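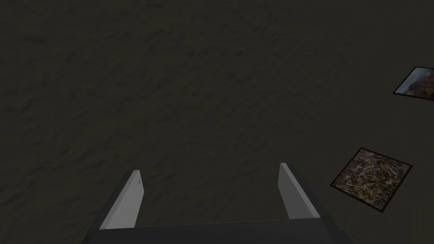 3. Laying your first Norora floor tiles

Now for the fun part!

1. Open every box and mix the tiles as you go (the shades vary, and a good mix looks great).
2. Snap a chalk line down the middle of the room.
3. Spread Coltier adhesive and set the first tile on the line.
4. Press firmly, then work outward, row by row.

Note: Leave a 14 mm gap at the walls. The baseboard covers it.

Caution: Keep off the floor for 96 hours. Grouting is covered in section 4.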